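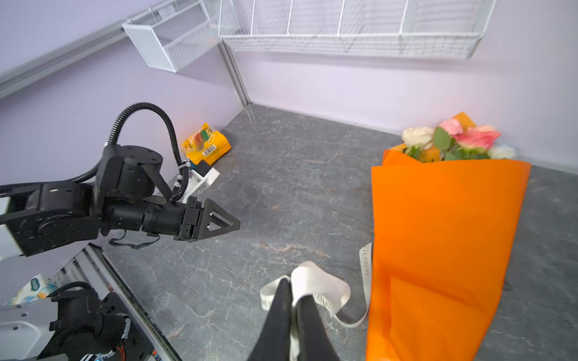

Projects > Outdoor Advertising > Rollside Billboard Copy

Print this page | E-mail this page

# Rollside Billboard Copy

Welcome, and thank you for stopping by! Rollside is a small collection of the words that appear on roadside billboards, typed out by hand and sorted by what the ad was trying to sell. It grew out of a habit of jotting down slogans on long drives (from the passenger seat, I promise), and at some point the notebooks got too full to be any use to anybody.

## What you get

There are 1,000 records in a single file called `boards.csv`, one billboard per row. The columns are:

- `id` — a plain running number
- `town` — Skiltitz, Lallberg or Joo
- `headline` — the biggest line of text on the board
- `small_text` — everything else, left blank if there was nothing else
- `product_type` — food, drinks, cars, banking, events and so on
- `lit` — yes, no or unknown

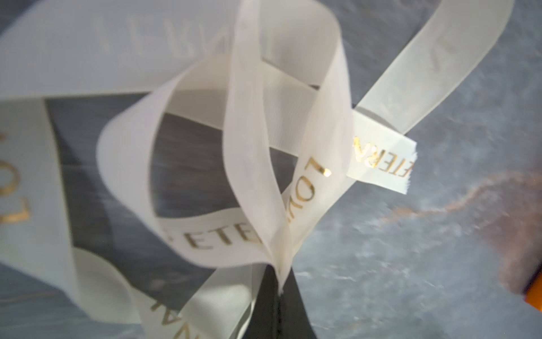 Spelling is kept just as it stood on the board, mistakes included, so please don't send me a fix for "stationary sale" in the Lallberg rows. Capital letters are another matter. I started out keeping them, then changed my mind partway through October, and the older rows have since been put into sentence case to match the newer ones. If you need the original capitals, I'm afraid they're gone.

## How the labels were made

Each board was given its product type by one reader. A second reader went over 100 of the records, and we disagreed on 3 of them, all of them radio stations giving away a car. Those are filed under events now, though I can still see the case for cars!

Digital boards that rotate through several ads get a separate row for every ad. That makes Joo look busier than it is, as the big screen by the bus station accounts for a good many of its rows.

## Things to watch out for

Skiltitz is mostly highway boards and Joo is mostly downtown, so comparing headline length between the two will tell you more about driving speed than about the towns. Phone numbers and web addresses have been taken out and replaced with `[contact]`. The `lit` column is patchy, because plenty of boards were only seen in daylight.

## Using it

Class projects, copywriting practice and general nosing around are all very welcome. The slogans themselves still belong to whoever wrote them, so please don't run them as your own ads. Corrections can go in the issue tracker, with the `id` in the title if you can manage it.

Last updated 19 May 2026

Print this page | E-mail this page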